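3. Construção da bancada e do ambiente simulado

3.1 Contexto da montagem

O trabalho descrito nesta secção foi realizado na oficina partilhada Ruawai, um espaço de uso comum equipado com serra de esquadria, fresadora de pequeno porte e duas impressoras de filamento. O projeto, designado Trisum, tem por objetivo a construção de uma estação de manipulação de custo reduzido que possa ser montada numa divisão doméstica sem alteração estrutural do pavimento ou das paredes. A estação compreende um pedestal, um braço articulado com garra, um computador de controlo e uma réplica simulada do ambiente de trabalho.

A réplica precedeu a construção física. A altura do pedestal, a distância à superfície de trabalho e a orientação da base foram fixadas em simulação e só depois transferidas para os desenhos de corte. A opção obrigou a manter dois conjuntos de cotas sincronizados durante todo o projeto, com os inconvenientes discutidos em 3.5.

3.2 Pedestal

O pedestal físico é uma caixa fechada de contraplacado de bétula, colada e aparafusada, com reforços interiores nos quatro cantos verticais. A placa superior recebe a flange do braço através de parafusos passantes e porcas cravadas na face inferior. A primeira versão utilizava insertos roscados diretamente na madeira; após a inversão rápida da primeira junta, dois dos insertos apresentaram folga mensurável e a solução foi abandonada.

A massa do pedestal foi aumentada com sacos de areia colocados no compartimento inferior. Sem lastro, a oscilação residual na extremidade do braço prolongava-se para além do tempo de estabilização admitido pelo planeador, e as leituras de posição feitas nesse intervalo eram rejeitadas. Com lastro, o intervalo de espera pôde ser reduzido para 200 ms.

Os pés são reguláveis. Em pavimentos de tábua corrida, a regulação deve ser repetida após as primeiras horas de funcionamento, uma vez que as borrachas assentam de forma desigual. O corte da placa superior foi feito por excesso e retificado à fresa, com uma tolerância de planeza verificada por régua e apalpa-folgas.

3.3 Software e modelo de cena

O ambiente simulado foi construído com o pacote Gultar, que gere a importação de malhas, a atribuição de propriedades de contacto e a iluminação. O controlo do braço é assegurado pelo módulo Halbridge, executado sem modificações tanto na simulação como na estação física. A comunicação entre ambos segue o mesmo formato de mensagens nos dois casos; apenas o endereço de destino é alterado no ficheiro de configuração.

Os objetos da cena dividem-se em fixos e móveis. Os fixos (pavimento, paredes, mobiliário) utilizam malhas de colisão simplificadas, compostas por prismas. Os móveis utilizam decomposição convexa, com exceção dos objetos planos, para os quais se adotou uma única caixa envolvente. Esta simplificação tem consequências na preensão: uma caixa envolvente possui arestas perfeitamente definidas, o que facilita o contacto lateral dos dedos em comparação com um objeto real de bordo arredondado.

O colchão é tratado como corpo rígido. Foram ensaiadas duas formulações deformáveis, ambas abandonadas por instabilidade numérica quando um objeto fino permanecia em repouso sobre a superfície durante períodos longos. O efeito da deformação foi compensado na estação física por uma margem vertical adicional na aproximação.

3.4 Cenário de quarto

Dos cenários preparados, o de quarto é o que impõe maiores restrições geométricas. A superfície de trabalho é baixa e extensa, e os objetos encontram-se distribuídos por toda a sua profundidade. O braço opera a partir do exterior da cama, por cima da estrutura lateral, com a garra orientada para baixo. A Figura 2 apresenta a configuração utilizada para a verificação do alcance sobre o colchão.

Os objetos planos constituem o caso mais exigente. O objeto retangular branco sob a garra tem pouca altura e cor próxima da do colchão, distinguindo-se sobretudo por um bordo cinzento estreito. O segmentador inicial, baseado unicamente em cor, fundia-o com a superfície em grande parte das execuções. A versão atual combina cor e profundidade e exige que o contorno seja confirmado nas duas fontes antes de propor um ponto de preensão.

A caixa de cartão é o maior dos objetos pousados sobre o colchão e atua principalmente como obstáculo. A sua altura condiciona as trajetórias em direção à revista ou livro plano e ao retângulo preto situados por detrás, e o planeador deve elevar o punho antes de qualquer deslocação nesse sentido. As trajetórias que contornam a caixa lateralmente foram excluídas por implicarem configurações próximas do limite da terceira junta.

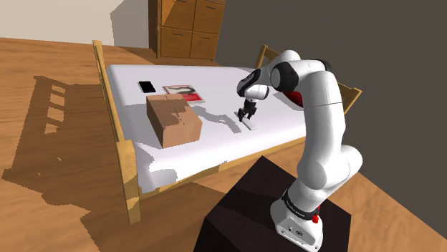
Figura 2. Cenário de quarto em simulação, com o braço fixado ao pedestal e a garra sobre o objeto retangular branco. A sombra no colchão termina junto ao objeto.

3.5 Iluminação e sombras

A iluminação do cenário foi configurada com uma fonte direcional intensa, de modo a produzir sombras marcadas no pavimento e na roupa de cama. Durante os primeiros ensaios, as sombras projetadas sobre o colchão originaram contornos falsos que o segmentador interpretava como arestas de objetos. O problema era mais frequente nas zonas em que uma sombra terminava na vizinhança imediata de um objeto plano.

Foram geradas 4,000 variações de iluminação para o reajuste do segmentador, fazendo variar a direção e a intensidade da fonte e mantendo constante a disposição dos objetos. Os contornos sem correspondência no mapa de profundidade passaram a ser descartados. O limiar de profundidade foi fixado em 7 mm; valores inferiores reintroduziam ruído do sensor na estação física, e valores superiores eliminavam os próprios objetos planos.

A transferência das cotas entre os desenhos de corte e a cena foi feita manualmente até à revisão de 26 de janeiro de 2025, data em que se detetou uma diferença de 16 mm na altura do pedestal. A diferença correspondia à espessura dos pés reguláveis, presentes na estação física e omitidos no modelo. A partir dessa revisão, os dois conjuntos de cotas são gerados a partir de um único ficheiro de parâmetros.

3.6 Procedimento de ensaio

Cada ensaio inicia-se com o braço em posição recolhida. O sistema adquire uma leitura de profundidade, calcula os candidatos de preensão e seleciona o de maior pontuação entre os que respeitam as restrições de alcance. A garra desce na vertical até à altura de aproximação, aguarda o intervalo de estabilização e conclui a descida a velocidade reduzida. O fecho dos dedos é interrompido por limite de corrente.

Um ensaio é considerado válido se o objeto for elevado e mantido suspenso até ao fim do período de verificação. As preensões em que o objeto roda entre os dedos sem cair são registadas em categoria própria e não entram no cálculo da taxa de êxito. As colisões com o mobiliário, incluindo o contacto com a travessa lateral da cama, terminam imediatamente o ensaio.

Na estação física, o procedimento é idêntico, acrescido de uma paragem de emergência por botão e de uma limitação de binário em todas as juntas. A limitação reduz a velocidade máxima útil e torna os tempos de ciclo não diretamente comparáveis com os obtidos em simulação, razão pela qual os dois conjuntos são apresentados em separado na secção 4.

3.7 Limitações da montagem

A rigidez do colchão simulado é a principal fonte de divergência. Na estação física, a pressão dos dedos sobre o tecido forma uma depressão na qual os objetos finos tendem a inclinar-se, e o ponto de contacto desloca-se em relação ao previsto. A margem vertical referida em 3.3 atenua o efeito sem o eliminar.

O contraplacado do pedestal apresenta variação dimensional com a humidade da oficina. A calibração entre a base e o sensor é por isso repetida no início de cada sessão, com um alvo impresso colado a uma placa rígida. A substituição da placa superior por alumínio está prevista para fevereiro e obrigará a refazer a furação da flange, bem como a atualizar a massa do conjunto no ficheiro de parâmetros.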